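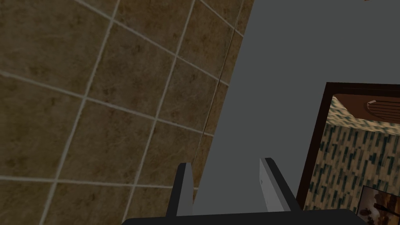

Stoltau > Company > About us

Filed under: Who we are, How we work

About Stoltau

Stoltau is a small research company. We work on one question: how a robot arm can pick up ordinary household things when the only camera it has is the one on its wrist. We publish our methods, we license the software that comes out of them, and we do a limited amount of paid testing for firms that build arms and grippers. We don't build arms ourselves.

The company was started by Hildegard Wendt and Rodrigo Esteban, who had both spent years on factory arms. In a factory the part is nearly always where it should be, and if it isn't you can bolt another camera to the ceiling. In a kitchen you can't do either. Most people don't want a camera over the sink, and a cup can be anywhere. They wanted to know how far you could get with the wrist view and nothing else, and for the first two years that was all the company did.

What the wrist camera sees

A wrist camera moves with the hand. When the hand tilts, the whole room tilts with it, and a floor or a wall can fill most of the picture at a steep slant. For a good part of any reach the camera isn't looking at the target at all. It is looking at tiles, or a blank wall, or a doorway into the next room, with the gripper fingers always in the same place at the bottom.

Older methods throw these views away. They wait until the object is in sight and plan from there. That works when the object is in sight most of the time. In our early tests it wasn't, and the arm spent a lot of its time stopping to look for something it had seen a moment before.

Our method is called Tatlı. The name came from a cake box that sat on the desk during the first run, and we have never found a good moment to change it. Tatlı keeps the empty views. It treats each one as evidence of where the hand is now, and uses that to keep a running guess at where the object must be. If the hand has turned away from a shelf, the lines between the tiles still say something about how far it has turned. When the guess gets too loose, the arm backs off and looks again before it closes the fingers.

There is a bit more to it than that. The running guess has two parts, one for the object and one for the hand itself, and they are allowed to disagree for a short while. We tried forcing them to agree at every step and the results were worse. Syahrul Harahap wrote up why in the second technical note, and we would send anyone interested to that before the main paper.

Seta, our simulated house

Nearly all the training is done in simulation. Our simulator is called Seta, and it builds furnished rooms with different floors, walls, doors and clutter. A training run uses 200 rooms. A further 5 are kept back and never shown to the model until the final test, and the people who train the model don't choose which ones.

We made Seta because the simulators we could get at the time were made for a camera that stands still. They look very good from head height. Put the camera on a wrist and roll it over, and you start to notice that walls have no thickness, or that a pattern repeats too neatly, and a model will learn to use those faults. Seta's rooms are plainer in places. A wall may be a flat grey with nothing on it. We leave such walls in on purpose, as real homes have plenty of them and they are the hardest thing for the method to deal with: there's nothing on a plain wall to measure a turn against.

Cempaka Yeoh looks after Seta. She came to us from building models for stage sets and had not worked with robots before. She writes the rules for what goes into a room, and she has strong views on grout. 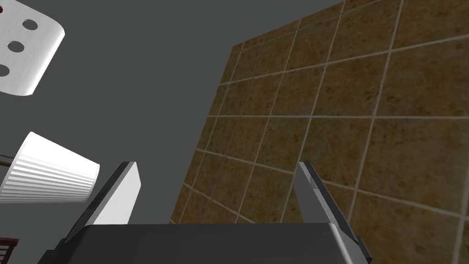 We test the method on the moment just before a grasp, when most mistakes are made. An arm that has done everything right up to then can still spoil it by closing a little early or by coming in at the wrong angle. Cups on their sides are a regular part of this test. The white one with the fine ridges has its open rim facing the left finger, with a small gap between them, and part of the cup is already out of view on the left. All the model has to go on is the rim, some of the ribbed side and the slope of the brown tiles on the other side of the hand. From a view like that it must decide whether to move in or to draw back, and the choice it makes is recorded along with how sure it was. A model that makes a good grasp while being unsure is marked down. We want the confidence to mean something to whoever is running the arm.

What we have found so far

The main result is easy to state. Keeping the empty views makes the arm better at finding an object again after losing sight of it, and the gain is largest in rooms with a regular pattern on the floor or walls. Tiles help most. Brick and plank floors help less, and carpet hardly at all.

The second result was less welcome. In plain rooms the method is no better than the older way of working, and it is slower. We thought at first that more training would fix this. It didn't. Maximiliano Retamal ran the same comparison with the patterned rooms taken out, and the advantage went with them. We now say so at the front of the paper, and we ask clients what their rooms look like before we agree to any work.

We also found that the backing-off step matters more than we had expected. With it switched off, the arm reaches the object sooner and misses it more often. A few clients have asked for a version without it, for speed. We supply it if they want it, with the figures for both.

Things we don't yet know:

Whether the method holds up when a patterned surface is moving, such as a curtain or a tablecloth somebody is pulling on.

How it behaves with shiny tiles. Seta's tiles have speckle and veining in them but very little glare, and real kitchens have a lot of glare.

What to do about stacked objects. At present a stack is treated as a single object, which is wrong.

From simulation to a real arm

Anything that does well in Seta is then tried on a real arm. We have a test flat at Komance, on the floor below our offices, with a working kitchen, a short hall and a bathroom that is used mostly for storage. It is fitted out with second-hand furniture and gets rearranged before each round of tests by someone who isn't running them.

Real tests are slow. A day's work in the flat gives less than a few minutes of simulation would, and a good share of that day goes on cables. We do them anyway. Several faults in the method showed up only there. The worst was a slight sag in the wrist mounting, too small to see, that grew with each hour of use. In Seta the camera had always been exactly where we said it was. It now drifts a little in every run, by an amount the model isn't told.

The two sets of results are always reported side by side. If a method works in simulation and fails in the flat, the report says it failed.

The people

Hildegard Wendt runs the company and still writes some of the control code. Rodrigo Esteban leads the research on Tatlı. Cempaka Yeoh is in charge of Seta. Syahrul Harahap works on the running guess and does most of our technical writing. Maximiliano Retamal runs the tests, both in simulation and in the flat, and decides when a result is good enough to leave the building. He doesn't report to the people whose work he tests.

We take a few students each year for placements that begin in January. They work on a real question from the start, usually one from the list above, and their names go on whatever comes out of it. Placements are paid. You don't need a background in robotics, but you do need to be able to write code that someone else can read.

How we publish

Papers and technical notes are free to read. The code for Tatlı is released with each paper, along with the settings used for every result in it. Seta is free for teaching and for research that will itself be published; other users need a licence. The held-back rooms are not released. If you would like your own method tested on them, send it to us and Maximiliano will run it and return the results, good or bad. There's no charge for universities and schools. Please allow several weeks, as he does them in the order they arrive.

We don't use footage from people's homes, and we don't ask for it. All our training views come from Seta and all our real ones from the Komance flat.

Working with us

If you make an arm or a gripper and want to know how it would do with a wrist camera alone, write to us with a drawing of the hand and the position of the camera. The shape of the fingers matters a good deal, because they cover part of every view. Wide fingers can hide a small object completely in the last stage of a reach. We can usually model a new gripper in Seta fairly quickly — the simple parallel kind is the easiest — and tell you early on whether a full test is worth paying for.

Visits to the flat are possible by arrangement, outside test rounds.

Page last revised September 6, 2024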